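Home | Syllabus | Week by Week | Handouts | Contact

Writing About TV - Handout 8: The Reality Competition Recap
Posted July 23, 2018 by Esperanza Collado
2 comments | 134 shares

Hi everybody! I typed these up from my own scribbles, so if you missed class you should still be fine. We're moving on from sitcoms to competition shows, and I'm way too happy about it. I have watched every season of Codska (the baking one, not the spin-off) and I will defend it to anyone.

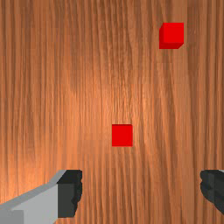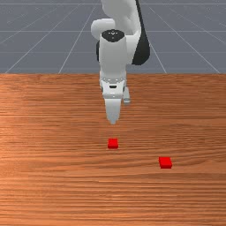
Two red cubes on a wooden tabletop, both times.

OK so, what is a recap? It's a piece for people who already saw the episode and want to talk about it, plus a few who fell asleep halfway through. You are not writing a plot summary! If your first paragraph tells me who walked in the door and what they had on, cut it and start with the moment you'd text a friend about.

Some things we went over:

Pick a side early. Ruba Rawashdeh's recap of the Jedbridge finale (it's in the reading packet) says in the second sentence that the wrong person won. I disagree with her completely, and I still read all the way to the end.

Talk about the editing. When a contestant who's been quiet for weeks suddenly gets to call her mom on camera, she's probably going home. We watched the clip from the January episode and most of you guessed it right away. Say that stuff out loud in your recap - readers love it.

Be fair to the people. They signed up for TV, sure, but go after the choices and leave their looks and their families alone. Kids' shows need extra care. "She needs more practice before a solo" is fine, and making fun of a nine-year-old's crying is not.

Use the judges. Anselmo asked if you can quote them, and yes, short quotes are great, just go back and check the wording. I misquoted a Vidska judge on my old blog once and heard about it for weeks.

For next time: watch any one episode of a competition show and write me a recap, 2 pages, double spaced. Zdenka and Drita, you're sharing yours out loud first, so bring a printed copy. And please put the episode title at the top - I had a whole pile last term where I was guessing!

Office is still Angelovski Hall, room 2052. Knock loud, I might have a show on.

Share this | Print | Previous handout | Next handout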